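2025年1月13日

朝のうちに「あとで読む」の引っ越しを始めた。祝日なので、終わらなくても夜まで使える。

いままで使っていたのはIvstead。気になった記事を放り込んでおくと、広告を外した本文だけを保存してくれる。使いはじめてからだいぶ経つ。去年の9月に料金の改定があって、無料のままだと保存できる件数に上限がつくことになった。そのときは画面を閉じて忘れたことにしたのだが、先週また通知が来た。年額4,000円。高いとは思わない。ただ、最近は保存するばかりで、開くのは週に一度もない。払うなら読むはずだし、読まないなら払わない。そういうことで、Tedonanceに移すことにした。

Tedonanceは自分のサーバーに置いて使うタイプのもので、うちでは押し入れの中の小さい機械に入れている。その機械の名前がLekach。中身は写真のバックアップと家計簿くらいだったので、場所は余っている。

エクスポート

Ivsteadの設定画面の一番下に「データの書き出し」がある。押すと「準備ができたらメールでお知らせします」と出た。しばらくかかるのかと思ってコーヒーを淹れに行ったら、戻る前にもう届いていた。

届いたのはzipで、中にHTMLが一つとCSVが一つ。HTMLのほうはブックマーク形式で、タイトルとURLだけ。CSVにはそれに加えて保存した日時、タグ、既読かどうかが入っている。本文は入っていない。これは少しがっかりした。元のページが消えている記事は、Ivsteadの中に残っている本文が最後の一つということになる。

件数は934件。もっと多いつもりでいた。途中で一度、古いのをまとめて消したのを思い出した。引っ越しで使っていた部屋探しのリンクとか、もう売ってしまった掃除機の比較記事とか、そういうのを消したのだった。

CSVをそのまま表計算ソフトで開いたら文字化けした。いつものやつ。UTF-8でBOMなしなので、開くときに文字コードを指定しないといけない。ダブルクリックで開いて化けて、閉じて、インポートから開きなおす。毎回同じことをしている。

変換

Tedonanceの取り込み画面は、ほかのサービスのCSVをいくつか受け付けるのだが、Ivsteadの形式は一覧にない。代わりに汎用の形式というのがあって、列の名前さえ合わせれば読んでくれるらしい。それで、Semeniukを使った。コマンドラインの小さな道具で、CSVの列を入れ替えたり名前を変えたりするだけのもの。前に家計簿のときに使ったきりだったが、まだ入っていた。

やったことを書いておく。次にやるときの自分用。

titleはそのまま。
urlもそのまま。
time_addedはcreated_atに改名。中身がUNIX時間なので、ISO形式に直す。
tagsは区切りが縦棒になっているのを、カンマに直して引用符で囲む。
statusはunreadとarchiveの二種類。is_archivedという列にして、0と1にする。

時刻のところで一度失敗した。変換したあとの時刻が9時間ずれていて、夜中に保存したはずの記事が前の日の夕方になっている。タイムゾーンの指定を忘れていた。実害はないのだが、並び順を日付で見るので気持ちが悪い。やり直した。

タグの中にカンマが入っているものが一件だけあった。「買う、いつか」ではなくて半角カンマで「買う,いつか」。これは取り込むと二つのタグに割れる。手で直した。

取り込み

最初に10行だけ切り出した小さなファイルで試した。入った。日付も合っている。タグも日本語のまま出る。それで全部を流し込んだら、途中で止まった。画面には「タイムアウト」とだけ出ている。何件まで入ったのかわからない。

ログを見たら、取り込むときに一件ずつ元のページへ本文を取りに行っていて、そのうちの一つが返事をしないまま待ち続けていた。設定に「取り込み時に本文を取得しない」という項目があったので、それを入にして、いったん全部消して、もう一度。今度は1分もかからずに終わった。件数も合った。

本文はあとから裏で少しずつ取ってくれる。同時に取りに行く数は標準で8になっている。うちの機械だとこれでファンが唸りだすので、半分に減らした。押し入れを開けておくと少しましになる。昼ごはんを食べているあいだもずっと回っていた。

昼過ぎに見ると、ほとんど終わっていて、エラーの一覧が溜まっていた。ページがないもの、サイトごとないもの、会員登録しないと読めなくなったもの。個人のブログが一番多い。無料のホームページサービスが終わったときに一緒に消えたのだと思う。自転車のパンク修理の記事は、手順がわかりやすくて何度か見ていたのに、もうない。Ivstead側で開くと本文は残っていたので、テキストにコピーして、Tedonanceにメモとして入れた。写真はコピーできなかった。

これを全部のエラーについてやるかどうかで少し迷って、やらないことにした。タイトルを眺めて、中身が思い出せるものだけ救う。思い出せないものは、読んでいないか、読んでも残らなかったのだろう。

文字の抜き出し

本文の抜き出し方は、IvsteadとTedonanceでかなり違う。Ivsteadは見出しと段落をきれいに残すが、表が崩れる。Tedonanceは表は大丈夫なかわりに、サイトによっては横のメニューまで本文だと思って拾ってくる。記事の頭に「ホーム 会社概要 採用情報」と並んでいたりする。

サイトごとに抜き出しの規則を書けるようになっているので、よく読むところを三つだけ書いた。どの部分を本文とみなすかを指定する。一つ目はすぐできた。二つ目は、一つの記事が何ページにも分かれているサイトで、次のページのリンクの場所も教えないといけない。説明書にはその例が載っておらず、設定ファイルの見本を開いて真似した。三つ目は途中で面倒になって、メニューが混ざるままにしてある。読めないことはない。

ルビの扱いもおかしい。漢字のあとに読みがそのまま続いて出てくるので、「鉋かんなをかける」のようになる。検索するときにも困る。「鉋をかける」では引っかからない。これは直し方がわからなかった。要望を出す場所はあるが、英語で書くのが億劫で、下書きだけ作って閉じた。

スマホ側

アプリを入れて、サーバーの住所と鍵を入れる。鍵は長い文字列で、手で打つのは無理なので、自分あてに送って貼り付けた。貼り付けたときに後ろに空白が一つついていて、それで「認証に失敗しました」が出続けた。気づくまでに夕方のいい時間を使ってしまった。前後の空白くらい、アプリのほうで落としてほしい。

つながってからは普通に使える。共有ボタンから保存するのも同じ。オフラインで読むには、あらかじめ端末に落としておく件数を決める必要がある。上限は1,000件で、うちはそれより少ないので全部にした。容量はたいしたことがない。画像を落とさない設定にしているせいもある。

使い勝手で違うのは、読みかけの位置を覚えないこと。長い記事を途中で閉じると、次に開いたとき頭に戻っている。Ivsteadは覚えていた。電車で読んで、降りて、帰りにまた続きを読むという使い方だったので、ここは慣れがいる。設定のどこかにあるのかもしれないが、今日は見つけられなかった。

読み上げは試していない。声がいくつか選べるらしい。洗い物をしながら聞くのにいいかと思ったが、メニューを拾ってしまう記事だと「ホーム、会社概要」から読みはじめるわけで、先に規則のほうを片付けてからにする。

タグの整理

せっかくなので、タグも見直した。前は思いつくままに付けていて、「料理」と「レシピ」と「ごはん」が別々にあった。「料理」にまとめる。「PC」と「パソコン」もまとめる。「重要」というタグがあったが、付いている記事はどれも重要ではなかったので消した。

「台所」と「石」は残した。

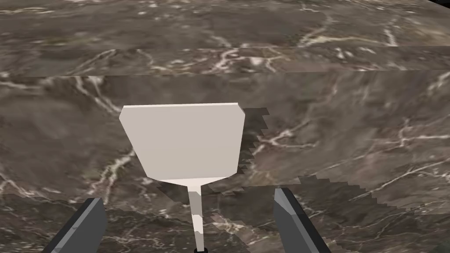
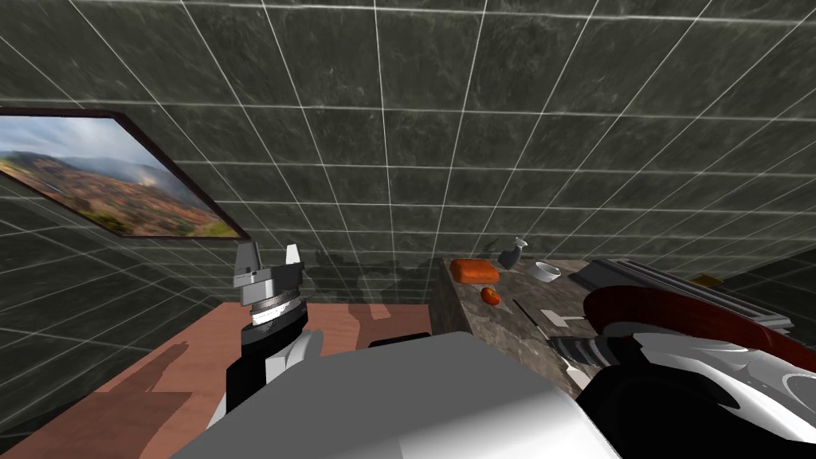 残っていること

Ivsteadの解約はまだしていない。無料のまま置いておけば新しく保存できないだけで、前のものは読めると案内にはある。ただ、いつまで読めるのかは書いていない。今月中に、救いたい記事をもう一回見てから消す。

Lekachのバックアップの対象に、Tedonanceのフォルダを足すこと。いまは写真と家計簿しか入っていない。データベースのファイルは動いている最中にそのまま写すと壊れることがあるらしいので、書き出しのコマンドを先に走らせてから写すようにする。夜中の3時でいいと思う。

ブラウザの拡張機能を古いほうのまま使っている。新しい記事を二つ、うっかりIvsteadのほうに入れた。あとで移す。

変換の手順は、上に書いたもののほかに、コマンドの履歴をテキストにして書類フォルダに入れた。ファイル名は「引っ越し_あとで読む」。

夜は昨日の残りのカレーにした。食べながら新しいほうで記事を一本読んだ。昔保存した、本棚の転倒防止の金具の話だった。うちの本棚にも付けようと思って保存したのだと思う。まだ付けていない。明日、金具の寸法を測る。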